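Slide 7 - why we forget names

Okay, quick hands up. Who has already lost the name of the person sitting next to them? Yep, me too, and I met 29 of you at morning tea.

Tell the Estuneck story (keep it short!). I called Griet Claeys "Greta" for 2 whole days and she was too polite to say anything. Gilberto finally took me aside by the coffee urn.

Point to make - a name has no hooks on it. "Baker" the job gives you flour and early mornings, "Baker" the surname gives you nothing. So say it back, ask how it's spelt, picture the letters one at a time.

CLICK
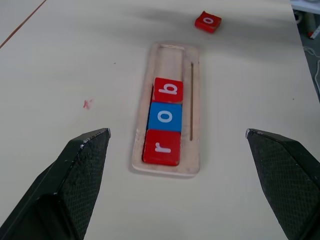
Lettered blocks in their wooden tray.

Pause here, let them have a go with their neighbour. 2 minutes, then on to slide 8 - faces.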